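4. Hanging the Paju shelf on the wall

Before you start, read the complete section one time. The work needs two persons. If you are alone, wait for help.

4.1 Check the wall. The brackets are made for brick and concrete. For plasterboard you must use other plugs, which are not in the box. Ask in the shop where you bought the shelf.

4.2 Hold the paper template on the wall and mark the holes with a pencil. The distance between the two brackets is 99 cm, measured from center to center. Please measure again after marking, the paper can stretch a little.

4.3 Drill the holes. Clean the dust out of every hole before you push in the plug.

CAUTION: Do not drill directly above or below a light switch or a socket. Electric cables often go there.

4.4 Screw both brackets to the wall, but do not tighten fully. Put the level on them, correct the height, then tighten.

4.5 Lift the shelf onto the brackets. One person holds it, the other person puts in the locking screws from below.

NOTE: The shelf is 165 cm long and goes over the brackets on both sides by the same length. If one side looks longer, take out the locking screws and move the shelf.

4.6 Wait one day before you put heavy things on the shelf, if you have used Siltodix wall glue together with the plugs. Without glue you can load it at once.

4.7 After 3 months, check all screws again. In new houses the walls still move, and a screw can become loose.

CAUTION: Children must not climb or hang on the shelf.

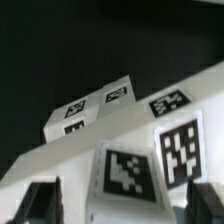
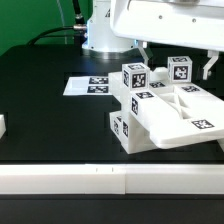
Umska, November 2024

Text: Elīna Butkienė. Corrections to the English edition: Austra Juška. The drilling template was changed in September. If your template has no arrow in the upper corner, it is the old one, and you should write to Grenitz for a new sheet before you drill.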